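Small things in tubes: how I keep seeds, beads and spices in order

By Špela Dervishi
04/01/2026

For many years my small things lived in paper bags and in jars that were too big for them. Tomato seeds, glass beads, the last spoon of saffron, needles for the sewing machine. Every July I was looking for the basil seeds and I found them in September. Then a friend gave me a few plastic tubes with screw caps, and I changed the whole drawer.

Which tubes to buy

Take clear ones with a screw cap. The push-in stoppers are cheaper but they jump out when the tube lies in a bag. I bought a pack of 30 from a shop for school supplies, and they have served me well. If you will put food in them, buy them new and check that the seller says they are suitable for food. Never use tubes which had something else in them before, even after washing.

Before the first filling I wash them in warm water with a drop of washing-up liquid, then I leave them upside down on a towel overnight. Seeds do not forgive even a little water.

A rack makes the difference

Without a rack the tubes roll. I tried a glass, I tried a box with rice on the bottom, and both were a nuisance. A proper test tube rack in two tiers is much better. Choose a strong colour, so you find it at once in a dark cupboard.

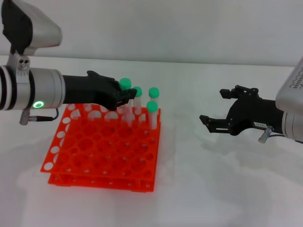
Green screw caps and an orange rack with two tiers.

Look at the holes before you pay. Some racks have holes of different sizes, and this is useful if your tubes are not all the same width. A tube should go in easily and stand straight. If it leans, put it in a smaller hole.

How I fill and label

- Make a small funnel from baking paper. For seeds it works better than a plastic one, they do not stick.
- Leave a finger of air at the top, otherwise the cap pushes the seeds out when you close it.
- Write the name and the year on masking tape and put it lengthwise on the tube. Ink directly on the plastic rubs off.
- One cap colour for one kind of thing. With me green is for seeds and white is for beads.

When you take a tube out, hold it near the top and lift it straight up. If you pull to the side, the whole rack comes with it - I have picked poppy seeds from the carpet for 2 evenings.

Keep the rack away from the cooker and the window. Mine stands in the hall cupboard, on the shelf with the light bulbs.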